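Palora soft-pad gripper, by Telside

People write to us every week asking if a machine can tidy the house yet. Our answer is a cheerful "some of it" — a Palora will pick things up and put them down, but deciding what goes where is still mostly up to you.

We like small, fiddly chores as a yardstick. A bangle rolls, a chain slumps, and a ring hardly gives the pads anything to hold. Towels are kinder, and dishes are somewhere in between. If you're hoping to leave it alone with a whole messy bedroom, please wait a while longer!

Palora Basic: payload 500 g
Palora Plus: payload 1000 g
Cable: 200 cm
Spare pads: 3 pairs
Fits: Stulley and Nygård arms

Orders placed now ship in May, and we're always glad to talk through your chore before you buy.

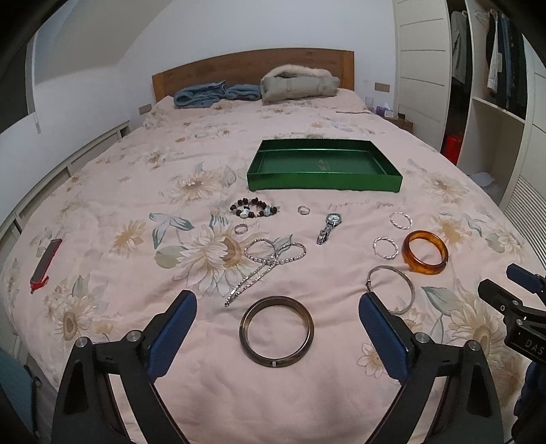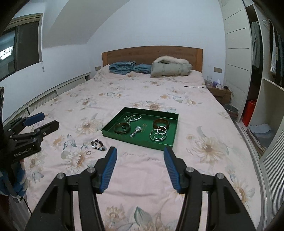 Sorting jewelry on a bed: the green tray empty in the first picture, and holding bangles, bracelets and a watch in the second.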